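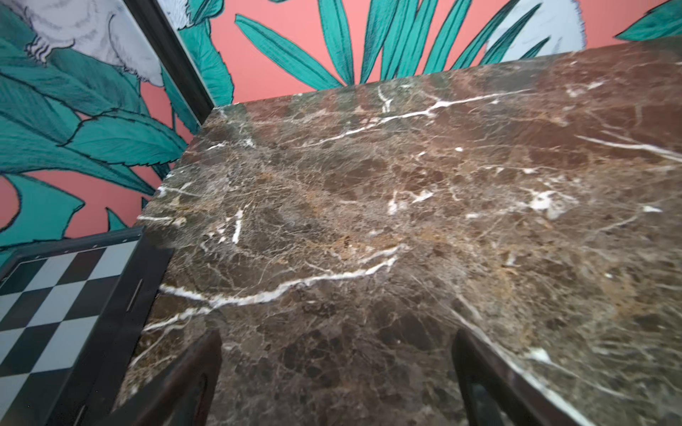

Stone maintenance is mostly a matter of chemistry and patience, and I have been short on the second. I resealed the top last August with the Zilen penetrating sealer, two coats, 44 minutes between them, and wiped off the excess with a dry cloth. The manufacturer's sheet treats all dark marble as one material. Dark brown stone with this much white veining does not behave as one material. In my experience the veins take up sealer at a different rate from the brown ground, and the long jagged ones, with their side branches, are where I do the water-drop test first. The gloss is no guide to anything. A polished slab reflects light the same way whether the sealer under it is sound or spent.

Polishing notes, for those who asked after the previous post. I went up to 3000 grit by hand, with water, on one corner only. Ruxandra Chiriac recommended stopping earlier and finishing with powder. She was right about the time it takes.

The second subject is padlocks, which end up on the marble more than anything else does.
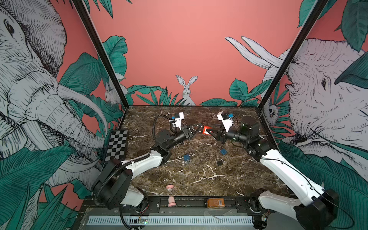

A steel shackle is harder than calcite. Dropped from a low height it leaves a small white bruise, and no sealer prevents that. A bruise can be mistaken for a natural fleck, so I check with a fingertip: a fleck is flush, a bruise is not. Colored lockout padlocks are a little kinder if they land body first. They seldom do.

My rules at present:

Set locks down on the body, shackle up or flat, never sliding.
Wipe new locks before use. The Hunlow ones arrive with a film of oil, and oil darkens marble.
Keep red and blue on separate keys. Thịnh Trình keyed a batch alike in one afternoon and we spent 55 minutes sorting it out. 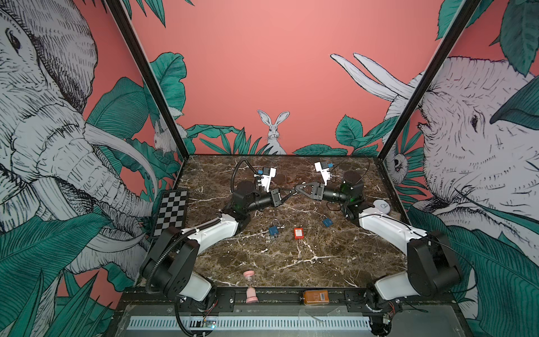 For oil that has already gone in, a poultice of baking soda and water, covered overnight, lifts most of it. Repeat once. Anything acidic is out, including vinegar and the citrus spray from Farkas that smells so harmless. It will etch a polished surface before you have found the cloth.

Next reseal is due in August. I will try the Zindel product on the rear strip and report the drop times.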